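Kids' Reading Room > Science > Everyday Materials

Why Are Plates Shiny?

Run your finger over a dinner plate and then over a clay flowerpot. The plate feels smooth. The flowerpot feels rough and a little dusty. Many plates and flowerpots begin the same way, as soft clay dug out of the ground. The difference comes from heat and from a thin coat called glaze.

Clay is made of very tiny, flat bits of rock. When clay is wet, the bits slide past each other, so you can squash it or roll it into a shape. When it dries, it gets stiff, but it is still weak. If you dropped a dry clay bowl into a bucket of water, it would turn back into mud.

To make clay hard for good, a potter bakes it in a very hot oven called a kiln. A kitchen oven does not get nearly hot enough. Baking clay in a kiln is called firing. After firing, the clay can never be turned back into mud.

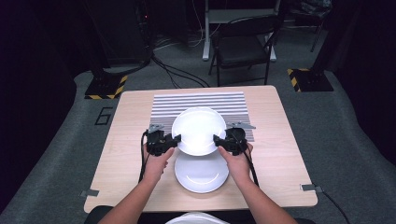 PRINDTHORPE, Friday, September 20, 2019 — Potter Yupin Siriwan has fired her kiln 40 times this year. Most of her pots go in twice. The first firing makes them hard but leaves tiny holes, too small to see, that soak up water. Then she dips each pot in glaze.

Glaze looks like thin, chalky paint. It has ground-up sand and other minerals in it. In the second firing the minerals melt and spread over the pot. When the kiln cools, they harden into a layer of glass.

"Children expect the glaze to be shiny when it goes on," Siriwan says. "It looks like flour and water."

Glass is very smooth, and smooth things bounce light back in one direction. That makes the bright spots you see on a plate near a lamp. A rough flowerpot scatters light in every direction, so it looks dull.

The glass layer also keeps food and water from soaking in, and it makes plates easier to wash.

Some glazes are made to be dull. They are called matte glazes. When they cool, tiny crystals can form in them and make the surface less smooth.

Words to know

Firing: baking clay in a kiln
Glaze: a coating that melts into glass
Kiln: a very hot oven for clay
Matte: not shiny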